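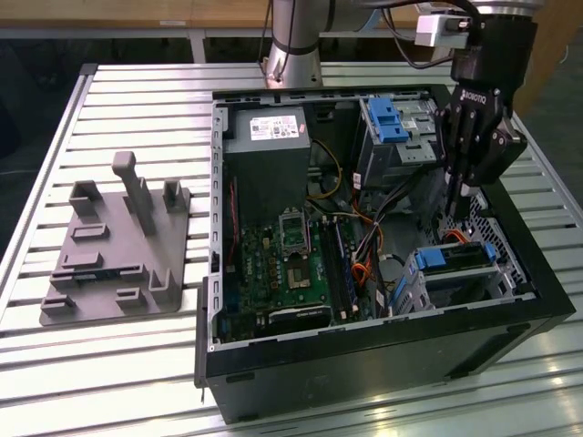

What do you do with an old desktop before it goes out the door?
Pull the drive. Wipe it or keep it in a drawer, but don't hand it over with your tax returns on it.

ok so I'm moving out of the Zadow street place at the end of July and this is my running thread on getting rid of stuff. mute me if you need to

Eleven years in one apartment. You do not know how much you own. I did not know how much I own

Movers first. Got 2 quotes. Jendar wanted 1,560 for a one bedroom, third floor, no elevator. The other one never called back so I guess Jendar it is

they charge extra for a piano. I don't have a piano but the guy asked me three times

Books are the killer. Packed 163 of them last night and the shelf looks exactly the same. Small boxes, people. SMALL. I filled a big one and had to unpack it again on my knees at 1 am

Everaldo Brito took the couch!! Came by with his brother in law and a truck, got it down the stairs in ten minutes, wouldn't take money. Made them coffee in the only pan I hadn't packed

Kitchen stuff – keep one plate, one fork, one mug per person. Everything else in a box by tonight. I keep saying by tonight

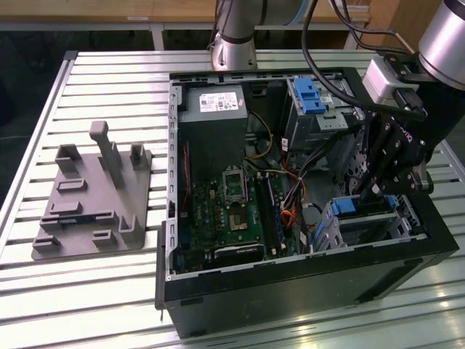

Does the thrift store take electronics?
Depends on the store. Bezerra takes lamps, radios and anything small that plugs in, but computers and TVs go to the county drop off, mornings only.

Call before you drive over. I did not call before I drove over

Clothes: four bags gone. Kept the green coat, which doesn't fit, I don't want to hear about it

Paper is worse than clothes. Found every electric bill back to the first month. Also a birthday card from my aunt with a twenty still in it so now I have to open every single envlope

Address change stuff so far: post office, bank, dentist, car insurance. Forgot the library. Library fine now $1.21, kidding, it's 121 days overdue and they just let it go. Love the library

Internet: Skekton won't move the account, they close it and open a new one, and you need to bring the box back to the counter yourself. Keep the receipt. My sister didn't and she got billed for it twice

Landlord walkthrough is at 9 am so tonight is nail holes. White toothpaste does not match the wall, tried it, went and bought the real filler

Somebody asked about the plants. Plants go in the car with me, front seat, belt on

Still to do: freezer, bathroom cabinet, the closet I'm not talking about. Need more tape. Anyone near me have tape

edit – got tape, thank you Dee, tehre's a lasagna here with your name on it, come get it before I unplug the freezer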